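Moving Saves Between Phones: Notes on Nallex for Android

Nallex is a side-scrolling puzzle game with 13 worlds and no account system. I finished most of it on an old Anico phone and wanted to carry on with a newer one.
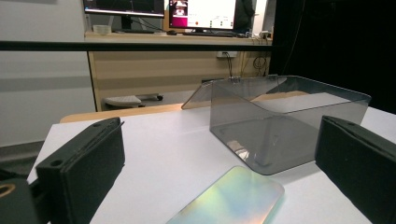
Can you move a Nallex save to a new Android phone without starting over?

The built-in export does it, as long as both phones run version 2.4 or later and you export from the level map screen. The regular Android backup brings over the settings and nothing else.

The second part of that is what cost me an evening. When I set up the new phone, I let it copy everything from the old one. Nallex showed up in the app drawer, opened without complaint, and remembered that I had turned the music off. It also remembered that I use the left-handed controls. It had no idea I had ever finished a level. World one, stage one, zero keys.

The reason is in how the game stores its data. Settings go into the normal shared preferences file, and that file is included in the system backup. Progress goes into a separate database, and the developer has excluded that database from backup. The help page says this is to prevent damaged saves when a newer save is restored to an older build. I can follow that argument. I would still have liked a warning on first launch.

The export option was added in 2.4. It is not in the settings menu. Open the level map, hold the compass in the top corner until the small panel slides out, and pick Save File. The game writes one file with the extension .nlx to the Downloads folder. Mine came to 200 KB. The size depends mostly on how many ghost replays you have stored, and the game keeps up to 100 of them.

On the new phone, install the game, open it once, and play through the opening stage. The compass is not on the map until that stage is done, so there is no way around it. Then copy the file over by whatever method you like. I used a USB cable and a laptop. A friend of mine sent his through a chat app, and the chat app changed the extension to .bin, so the import screen did not list it. Renaming the file fixed that. Hold the compass again, pick Load File, and choose it from the list.

The import screen shows the world and stage number stored in the file before it asks you to confirm. Check those. I had two exports in the folder from two attempts, and the names differ only in a string of digits at the end that does not seem to be a date.

What came across: stage progress, keys, unlocked costumes, best times, and the ghost replays. What did not: the daily challenge streak and the two bonus stages from the January event. The bonus stages came back by themselves after the first online check, which ran a few minutes later. The streak did not come back. It is tied to an ID made at install time, and a new install gets a new ID. Mine was at 13 days, so the loss was small.

Purchases are handled by the Play Store and do not depend on the save file at all. I had bought the extra level pack, and it was marked as owned as soon as I signed in with the same Google account. If yours is not, there is a Restore button at the bottom of the shop page, below the costumes.

A few notes on how it runs now. The old Anico held a steady frame rate in the first worlds and dropped in the water stages, where there are a lot of moving reflections. The new phone does not drop anywhere that I have found. The game defaults to a 60 Hz cap, even on a faster screen. The cap can be raised under Display, Advanced, but physics are tied to the frame rate in at least one place: the spring platforms in world nine throw you slightly higher with the cap off. One of my ghost replays misses its landing there every time and runs into a wall until the clock stops. I have put the cap back on.

Touch controls needed some work. The new screen is taller, and the game puts the jump button at a fixed distance from the bottom edge, so it ended up under the base of my thumb. The button layout can be edited, and the layout is stored with the settings, so it will survive the next phone. I moved jump up by a little less than its own height and made the grab button smaller.

I also tried the Evora controller I use for emulators. It pairs over Bluetooth and the game sees it, but the shoulder buttons are swapped and there is no remapping inside Nallex. The Evora app can swap them back on the controller itself. That change then applies to every other game, so I keep a second profile for it. Srivastava, who make the clip I use to hold the phone, sell a wider version for larger handsets. The standard clip is just wide enough if the case comes off first.

Battery use over one hour was 13 percent with the screen at medium brightness and the cap on. I did not measure the old phone before I reset it, so I have nothing to compare that with.

Speaking of the reset – do not wipe the old phone until the import has worked and you have closed and reopened the game on the new one. The first time I imported, progress was shown on the map and then gone after a restart. I had denied the storage permission halfway through, and the game had loaded the save into memory without writing it to disk. Granting the permission and importing again took care of it. There was no error message in either case.

Version 2.5 is in open beta. The change list mentions cloud saves, with no detail on whether old .nlx files can be uploaded to it. I have joined the beta on a spare tablet and so far the option is there in the menu but grayed out. I am keeping a copy of my export on the laptop in the meantime, and I will add to this post when the option can be pressed.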